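October
Opinion, by a staff member of the Imitz district office

The allowance should arrive with the salary

Every time when the cost-of-living allowance is revised, we hear the same announcement. The rate has gone up, the order is signed, the employees will be glad. I am an employee and I am glad, for one evening. Then I begin to wait, and it is the waiting I want to write about.

In our district the new rate is given from the first day of the half-year, but the order comes out much later. Last time there were 84 days between the date from which the increase counted and the date of the order. For all these days we were paid at the old rate. The difference is called arrears, and arrears in our system do not go to the bank account. They go to the provident fund, where a younger clerk cannot touch them for years. Only those close to retirement receive them in cash.

I understand the argument for this. The treasury must spread its payments, and money in the fund is still our money. But the allowance exists for one purpose, to help the worker with prices as they are now. Rice and bus tickets are bought this month. If the compensation for this month's prices is locked until I am old, then it has become a kind of forced saving, and we should call it by that name.

For a person on my grade the monthly difference was 589. A senior officer may find this small. In my house it is the electricity bill, and I had to pay the electricity bill on time.

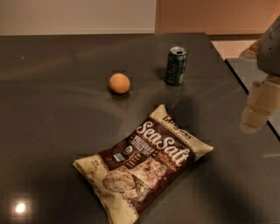

Karunaratne, to whom I showed a first version of this text, did not agree with me. The fund pays better interest than any bank in Pulov, was the answer, and most of us would have spent the arrears in one week and remembered nothing of it. I have thought about this reply for a long time. It may be true of me also. Still, I would like to be asked. A form with 2 boxes would be enough, one for the fund and one for the account, and every employee could tick according to the situation at home.

There is a second matter, which is the calculation. The order gives the percentage and a table, and the table is made for basic pay only in certain steps. Those of us who were moved from the old scale in the middle of the year do not find our figure in it. Our section sent over 100 service books to the pay office at Bilovier for correction, and many came back with a note to "refer to the earlier order". The earlier order has the same table. I do not blame the clerks there, they have the same tables as we have.

What I propose is modest. Let the revision be announced in the month in which it begins, even if the exact rate must be adjusted afterwards. Let the choice about arrears belong to the employee. And let the table be complete, with every step of both scales, so that a person can put a finger on the line and know what will be in the next pay slip.

Some colleagues tell me that one should not complain about an increase. I think it is allowed to be thankful and to ask for the date of payment in the same letter. Teachers at the Imitz schools have already written such a letter, and our section will send its own before the next revision.

Contact the editor | © Imitz Staff Pages | Back to top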